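Marijke Dijkstra does not like the word "chore." It covers too much, she says, and it hides where the difficulty is.

"People ask me when a machine will tidy the kitchen. I ask them which part of tidying. Carrying a full box across a room was solved a long time ago. Filling the box is another matter."

Dijkstra runs handling tests at Drernik, a small engineering firm in Prustton that assesses automation for shops and private homes. Her current list has 17 tasks on it, from hanging shirts to restocking a drinks shelf. Of those, she considers four ready for daily use without a person standing by. Putting bagged snacks into a carton is not among them.

The trouble starts with the bag. A can has one shape, and a gripper can be told in advance how wide to open. A sealed snack bag is mostly air, and its outline changes as soon as something presses on it. "You close on the middle and the contents move to the ends," Dijkstra said. "You close on the seam and you may get two bags. From the camera's side both look like a good grasp until you lift."

Gloss makes it worse. Foil throws back whatever light is in the room, and the software can mistake a highlight for an edge. Dijkstra prefers to work in ordinary rooms for that reason, with patterned tablecloths and shiny floors. A lab bench in flat gray light, she said, produces numbers that do not survive a visit to a real home.

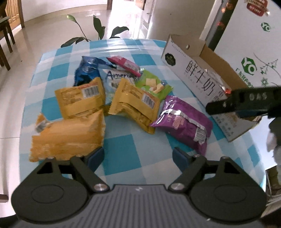
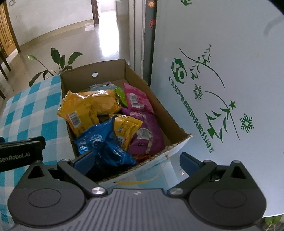
Bagged snacks and two-finger grippers at a table with a checkered cloth.

Much of the current work in the field relies on recorded human handling, with a person guiding the gripper and the software learning from the result. Dijkstra thinks the method is sound but slow to pay off. In a trial for Olgate, a grocery chain, her team timed a robot arm packing mixed bags into a carton. It took nearly 30 seconds per bag. A store employee needed two.

"Speed I can forgive," she said. "At home it can work all night. What I can't forgive is a crushed bag, or a machine that stops and waits for help 7 times in an hour."

She is more hopeful about shops than kitchens. Van Dijk, a wholesaler that has asked Drernik for a second assessment in October, can fix the height of its tables and the size of its cartons. A household will do neither - the box is whichever one was left over from the last delivery.

Asked for a date, she declined to give one. The next version of the test adds a lid that has to be closed and taped. Dijkstra expects the tape to take most of the winter.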